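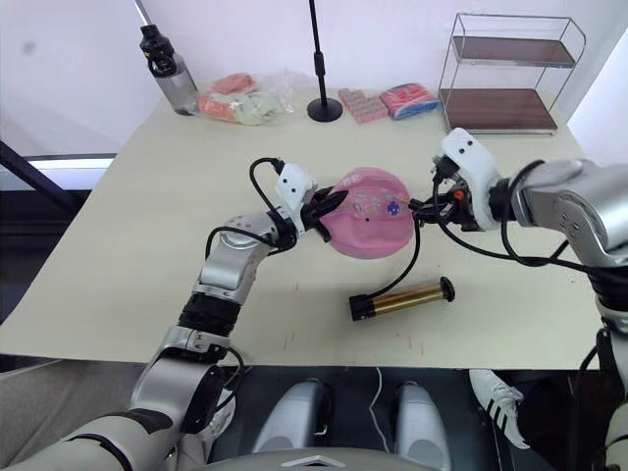
Two-Arm Handling Project: Frequently Asked Questions

Prurnon Robotics Club, student project group

What is the project?

Students work in small groups to make a two-armed robot handle soft household items at a table. The task set for this year is to grip a soft item from both sides, lift it clear of the table, hold it level and put it down on a marked spot. The pink pouch is one of the items in use.

Why soft items?

A rigid box keeps its shape, so two arms can hold it with only rough agreement between them. A pouch does not. If the grippers move apart it stretches, and if they move together it sags or folds. Most of the work in the project is keeping the gap between the grippers steady while both arms move.

Who can join?

Any student in the upper two years. Groups are limited to 2 students per control station. No earlier experience with robots is asked for, but members who have not written any code must take the short Gustari course first.

How long does it run?

One term, 14 sessions. The final trial is held in July. Groups that miss more than two sessions may still attend but are not scored.

What is Gustari?

Gustari is the club's own control program. It sends target positions to both arms, records the joint readings and stops both arms if either one passes its force limit. Students write their motion files in plain text and load them from the control station. Direct control of single joints is switched off for the first four sessions.

What is Drendar?

The scoring sheet. It gives points for grip, lift, level hold and placement, and takes points off for drops and for contact with anything at the back of the table. The current sheet replaces the one issued before 23rd March. Scores taken on the old sheet will not be converted.

Does the back of the table have to be cleared before a run?

No. Bottles, packets, the stand and the two-tier rack may stay along the wall. Arms must be kept out of that area by the motion file. A group that wishes to clear it may do so, but the run is then logged as practice.

What about the cables?

Check them before every run. A cable that loops over the wrist must have enough slack for the full turn of the joint. Cables lying across the table must be kept clear of the lift path. Cable snags were the most common cause of stopped runs last year.

Where may people stand?

Beside the table, outside the reach of the arms, with one hand free for the stop button. Closed shoes are required. Nobody reaches over the table while the arms are powered.

How are runs stored?

Each run gets a number and is saved to the Michiels folder on the club server. The log stood at 1401 runs when this page was last edited. Failed runs are kept. Do not rename or delete them, as the numbering is used by the plotting script.

Can we bring our own items?

Yes, if they are soft, closed and empty of liquid. Hand them in one session early so that the grip width can be set. Glass and anything with a loose lid will be refused.

Is the motion file from last year still valid?

Only if it was saved in version 9 of Gustari. Older files load but the right arm offset is wrong.

9 shares | 2 comments

Contact: Prurnon Robotics Club, project desk | © Prurnon Robotics Club | Back to top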